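4. Planning a park day in Womeo

Womeo says it can build a full day at Skivano in one tap. Treat that as a first draft.

1. Open Trips, pick the park and enter your party. The age boxes only affect height limits, whatever the welcome screen claims.
2. Add no more than 4 rides you care about. The app accepts 44, and the plan it makes from them is useless.
3. Set your meal break by hand. The default puts everyone at the Karam food court at noon.

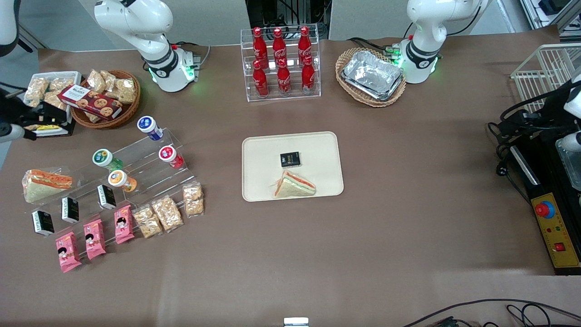
4. Check the walking times. Womeo assumes an adult at a brisk pace with no stroller.
5. Tap Lock Plan, then take a screenshot.

Note: Wait times are called "live." On the Skandotlow coaster they can be more than 70 minutes old.

Caution: Auto-Rebook gives up your current ride slot before it has found another. Leave it off during parade hours.

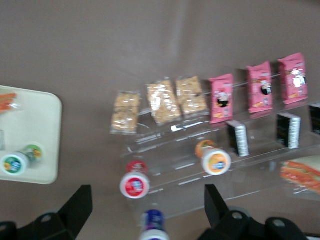 Ljubica Bošković wrote in to say that she left Auto-Rebook on for 2 days in December and lost a single slot, so the caution seemed too strong to her. It stays in until the app asks before canceling.

6. To share the plan, tap Send Copy. Later edits do not reach the copy.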